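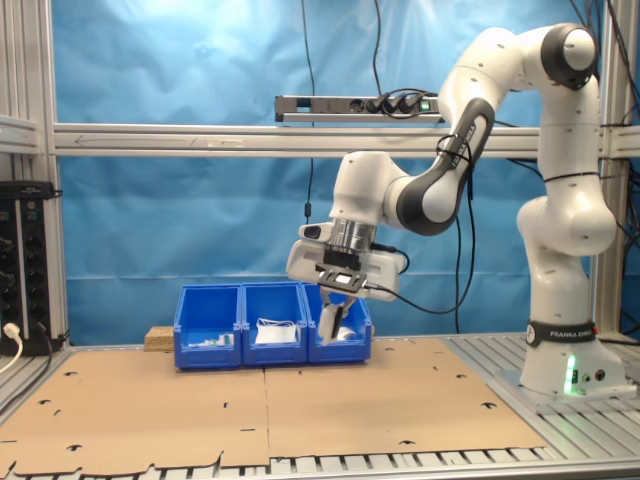 Blue storage bins lined up on a slatted table.

Kultora tells retailers: stop paying for "smart" storage until someone shows you the savings

Kultora, the consumer advice group, on Monday published its review of subscription storage plans sold to small shops. The group looked at 49 plans and found that only five put a savings figure in the contract. The rest kept it in the brochure.

"Every sales deck we read promised less clutter and lower costs," said Yevdokiia Skoryk, who led the review. "We asked for the math. Two sellers sent us math. One of those had added it up wrong."

Plans typically bundle stackable bins, printed labels and a monthly inventory app. Shop owners told reviewers they used the bins daily and opened the app a handful of times before forgetting the password. The median shop in the review paid about $600 a year, most of it for the app.

Kultora does not dispute that a tidy stockroom helps. It does question why a plastic bin needs a renewal date — and why canceling so often means a phone call during business hours.

"Maybe there is a shop somewhere that gets its money back," said Danylo Vakulenko, a reviewer. "We would like to meet the owner."

The full review, with sample cancellation letters, is free at Kultora's front desk and by mail. A follow-up on label printers is planned for November.

Press contact: Yevdokiia Skoryk, Kultora press office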